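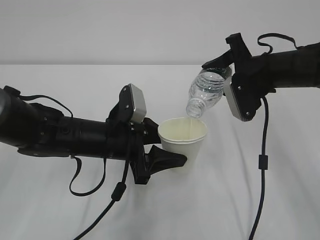
Planning software update released for two-arm workstations
3/17/21 | By Vlasta Ševčík
Print | E-mail

The Gava laboratory has released version 8 of Hanel, its motion planner for paired robot arms. The new version plans both arms on a single timeline, so that a tilting bottle and the cup beneath it are treated as one task. Earlier versions planned each arm separately and checked for collisions afterward.

Kamil Kopecký led the work on the planner. Oldřich Matoušek rewrote the cable model, which now keeps hanging cables clear of the opposite gripper – a frequent request from users since January. The release was checked against 142 recorded pouring plans.

Groups still using the old configuration files should convert them before installing. Questions may be sent to Jozefína Ševčík at the laboratory office.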